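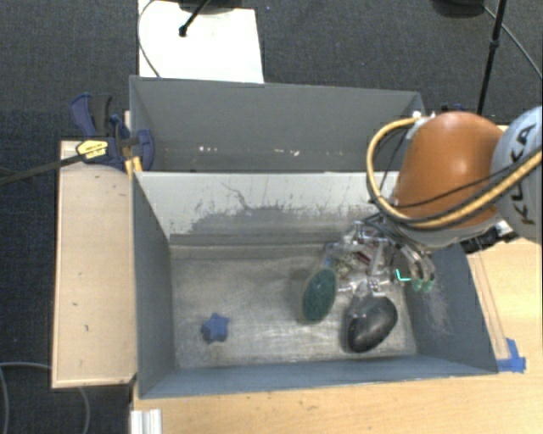
How do you age a dinosaur from a leg bone?
You cut a slice out of the shaft, grind it thin enough for light to pass through, and count the growth rings, a lot like you would with a tree stump.

Right, so that's the question I get at every barbecue, and it's most of this talk. Hi everyone, thanks for having me along to the Bendau museum's evening series. (Mention parking closes at nine. Wait for the groans.)

Next slide, the map. The bones come from the Cangate quarry, which is a small ornithopod bonebed, mostly limbs and tail, hardly a skull in the lot. We've got 54 femora and tibiae catalogued so far, and I've been allowed to cut 14 of them. I did ask for more! Cutting fossils makes curators nervous, and fair enough, so every bone gets moulded and cast before the saw goes anywhere near it.

Slide with the rings. Point to the dark lines, slowly this time. Each one is a spot where growth paused, most likely once a year in the lean season. The catch is that the marrow cavity gets bigger as the animal grows and eats up the earliest rings. So a bone with six lines might belong to an animal of eight or nine. We line up small bones against big ones to fill in what's missing, and yes, there's a fair bit of arguing over that in our lab.

Growth curve slide. Don't read out the axes. What I love about this one is how fast the little ones put on size, then the curve bends over well before the outer rings bunch up. Only two of our bones have those tightly packed outer rings, so nearly everything at Cangate was still growing when it died. Was it a herd of youngsters, or did the river just sort the bones by size? I lean towards the river, but ask me again in March once the sediment samples are back.

Last bit, the Stendamard grant. It's $3,000 and it pays for blades, resin and glass slides, so a big thank you to them. Also to the Papadakis Collection for the loan of the emu and crocodile legs we use for comparison. (Pass the emu slice around now, and get it back before questions.)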